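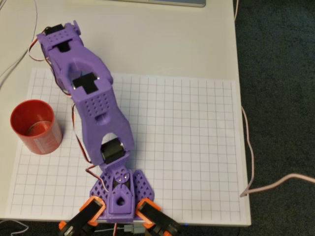
Home Tips Kitchen Workshop Laundry Garden shed Ask us

Keeping a small printed arm in good order on the workbench

by Satish Panicker

I keep a small desktop arm in my workshop, made from printed plastic and hobby servos, and in two years I have made most of the mistakes possible with it. These are my notes for other people who have such a machine at home. My arm is built from the Ostlow plans, but the advice should serve for any similar one.

Put paper under it

A sheet of grid paper is the cheapest tool I own. Tape it by the corners, mark where the base stands with a pencil, and after every repair you can put the base back in the same place. It also shows dropped screws very well. Change the paper when the pencil marks become a mess, but copy the base outline to the new sheet first, or you will measure everything again. I forgot this in October and lost an evening.

Before you open anything

Switch off the supply and pull the plug at the wall. Support the arm with your hand when you do it. With the power gone the joints go slack and the whole thing lies down, and the elbow on mine has a small chip from the first time.

Screws in plastic

Check the horn screws once a month. They come loose little by little, and you notice it first as a wobble at the tip. Turn the screwdriver backwards until you feel the thread drop into its old groove, then go forward gently. Stop when it is snug. If the hole is already stripped, a sliver of toothpick with a drop of white glue will hold for a good while. Leave it overnight.

Do not use thread locker on printed parts. Some kinds make the plastic brittle and it cracks near the screw. Metal into metal is fine.

Putting a horn back

The spline on my servos gives only fixed steps, so a horn is easily one tooth wrong. Power the servo alone, send it to its centre, switch off, and only then press the horn on. My neighbour's arm was bent like a tired flower for four days until we found this.

Wires

Leave a loop at every joint, big enough that the wire is never tight at the full reach. Move the arm by hand with the power off and watch each loop through the whole travel. Soft hook-and-loop strips are kinder than zip ties. I label both ends of each lead with masking tape and a number, and I write the same number in the notebook.

Cleaning

A dry paintbrush, 2 cm wide, is good for lattice and small holes. For greasy fingerprints use a cloth with lukewarm water and very little dish soap, well wrung out, and keep it far from the servos. Never put printed parts in the dishwasher - I tried with a spare link and it came out the shape of a banana.

Heat

PLA parts do not like a parked car or a window sill in January. Mine goes in the cupboard under the stairs when we are away. After about 7 minutes of steady work I touch each servo case, and if one is much warmer than its neighbours I look for a joint that is rubbing.

Recent in Workshop
Descaling the Bevetti without taking it apart
Sharpening chisels on a Winddale stone
A quieter belt for the Demchenko drill press
Getting dried glue off a bench top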